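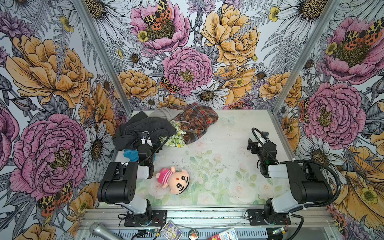

Slide 1. Clothes pile on the floral mat, plaid shirt on the right.

Speaker notes, "Sorting a mixed pile." Helmi Heiskanen, Stodlow, 10 July 2023.

Leave slide 1 up while people sit down. Start when the door is closed.

Thank Nathalie for the invitation. Say the talk covers sorting and folding only. Tyyne has the washing talk after the break, so send stain questions to her.

Open with the pile. Most people look at a heap like this and pull from the top. Point to the light gray cloth lying over the charcoal garment. Pull it fast and whatever is under it may come along. Lift it, shake it once, lay it aside.

Next, the plaid flannel. It is the easy one to see, with the brown and orange, and its sleeves are twisted. Take a shirt by the shoulders, never by a cuff. Straighten both sleeves before you decide where it goes. Ask the room who folds flannel and who hangs it. Wait for hands.

Small pieces are where time goes. Two in this pile: the green and white one with the leaf print, tucked between the gray and the plaid, and the bright blue one showing at the left edge. When we timed people at Pesonen in March, the small pieces were picked up, put down and picked up again. Give them their own spot from the start.

Numbers, if the projector is behaving: 537 garments sorted over the trial, in 7 sessions. Joonas has the full table. Don't read it out.

(Drink water.)

Now the surface. Ulla chose the flowers and I argued for plain white. Peonies and daisies up the walls, a paler floral on the mat. My worry was that printed fabric would get lost against a printed background.
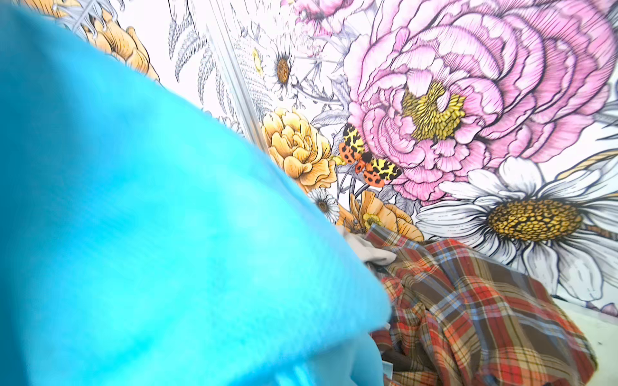 I still think plain is easier on the eyes for a long session. Ulla's answer is that people sort laundry on bedspreads and patterned rugs at home, and advice that needs a white table is not much use to them. Fair point. Tell them to try both. If a print is hard to pick out, feel for the hem and work from there.

Folding, short version. Flatten with the palm, sleeves in, bottom up to the collar. Demonstrate with the shirt from the bag. Do it once at normal speed and once slowly. Skip the slow one if we are past the half hour.

Handout: 200 copies, on the chair by the door. The Rarnov sheet is the old one, take it off the table if anyone has put it out.

Likely questions:
Socks. Last, always.
Inside-out shirts. Turn them before folding.
Ironing. Ask Tyyne.

Close with the sign-up for the practice hour. Two tables, bring your own laundry. Switch off the microphone before walking down.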